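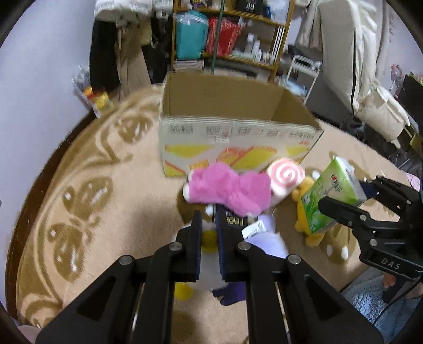 The Lesum Weir

The gauge house at Lesum stood on the left bank, upstream of the weir, and contained a stilling well, a float, a drum recorder and one chair. The recorder had been made by Bianchini and had outlived the firm. It was wound every eight days. The pen drew a blue line on ruled paper, and the line was the height of the river.

The new observer arrived in February with a letter from the water office in Malluvel and a key that did not fit. The second key, under a roof tile, did. The letter set out the duties. Read the staff gauge at seven in the morning and seven in the evening. Write the reading in the book. Compare it with the drum. If the two differed by more than one centimeter, find the reason and write that down as well.

For three weeks they did not differ. The river ran between 200 and 210 centimeters on the staff, dropping a little when the nights were cold and the snow upstream stayed where it was. The observer learned to oil the clock without getting oil on the paper. The evenings were spent reading the old books, which went back to the building of the weir and were stored in a tin trunk against the damp.

The previous observer had kept the post for a long time and had written almost nothing beyond the numbers. A remark appeared once or twice a year. "Ice on float cable, removed." "Heron in well, removed." "Pen dry from two until six." The handwriting leaned to the right and became larger with age, so that the last books held fewer days to the page than the first.

On the twenty-second day the staff read 207 and the drum read 204.

The observer checked the staff again with a lamp. It read 207. The float was free, the cable was on its pulley, and the counterweight hung clear of the wall. The intake pipe could have been silted. A silted pipe delays the well, so that it lags behind a rising river and stays high behind a falling one, but the river had been level all day and there was nothing to lag behind. The observer rodded the pipe anyway. A small amount of gravel came out. The drum still read 204.

The entry for that evening was "207 staff, 204 drum, cause not found."

In the morning the difference was still three centimeters. It was three centimeters that evening and on the next day. The observer wrote to Malluvel. Malluvel replied on a printed form asking whether the staff gauge had been disturbed.

The staff could be tested against the bench mark, a brass bolt set in the step of the gauge house. There was a level in the cupboard, a Jarard with a cracked leather case, and a rod. The work needed two people. The farmer from the right bank came over by the footbridge and held the rod, first on the bolt and then on top of the staff, and was told twice to hold it straight. The farmer said the last one had never complained.

The figures were reduced at the table under the lamp. By the level, the top of the staff was three centimeters lower than the station description said it should be. The iron post had settled into the bank. A staff that sinks reads too high, and the drum was right.

This explained the numbers but left the date. A post in clay does not usually sink three centimeters in one night. The observer opened the trunk again, took out the last ten books and went through them beside the rolled charts. The charts carried the drum's own line and the books carried the staff. They agreed on every day. The observer then looked at the pen arm and found a setting screw with a bright slot, the only bright thing on the machine.

The post had been sinking for years, a hair at a time, and each time the drum had been moved up to meet it. The screw had last been set before the change of observers. At some point since then it had worked loose, most likely with the winding, and the arm had dropped back to its first stop. The three centimeters had come out all at once.

The observer considered the remarks column. There was room in it for a full account, and the form from Malluvel had 300 blank millimeters on the reverse. The corrections would have to be carried back through every book in the trunk, and the flood of the old bridge year, which was painted on the mill wall at 600, would have to be looked at again.

The farmer had left a pair of gloves on the chair. The observer put them on the sill, wound the clock, and went out to read the staff. It was seven. The staff read 209.

"209 staff, 206 drum," the observer wrote. "Post settled. See attached." Then the observer cut a clean sheet and began with the oldest book.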